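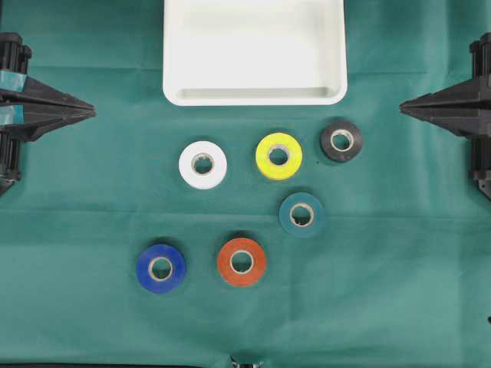

Six rolls of electrical tape and the receiving tray, with both grippers at either side of the cloth.

Colour-conditioned picking: results from the Pileo bench

The Edham group has finished its first evaluation of a two-arm policy trained to move tape rolls into a tray in an order given by text prompt. The training set holds 567 teleoperated demonstrations, all recorded on a green cloth under fixed lighting. Roll positions were shuffled before each episode. The tray stayed near the far side of the work area.

Arm selection is not scripted. The policy outputs joint targets for both arms at every step, and a roll near the centre line may be taken by either one. In early checkpoints both arms reached for the same roll and stalled. Adding a handedness token to the action header removed most of these stalls after 2,000 further training steps.

Evaluation covered 18 layouts not used in training. The full sequence was completed in the prompted order on nine. Most of the remaining errors involved the teal roll, which is close to the cloth in hue and was often skipped or confused with the blue. Grasp failures on the cardboard cores were a smaller category.

A repeat on a neutral grey cloth is planned for August, with the policy weights unchanged. Layout files and the scoring sheet are in the Ronby shared folder.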